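Fleltik hand grippers - four stars out of six

We've had the Fleltik pair at Grimora for 4 months now. The pitch was that we'd teach the sorting line its manners by doing the job ourselves, and my wrists can confirm the second half. The blue pads are good on small awkward things like hair clips and pompoms.

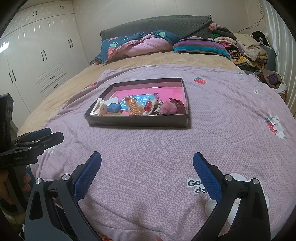 What changed is the day. Two of us used to tidy trays and gossip. Now we tidy the same tray over and over, slowly, and the gossip has suffered. Apostolos Karagiannis has gone from packer to "demonstrator" - same pay, longer title.

Handles could be slimmer. Rebelo's are lighter, but they pinch. I'd buy these again, with the firm's money.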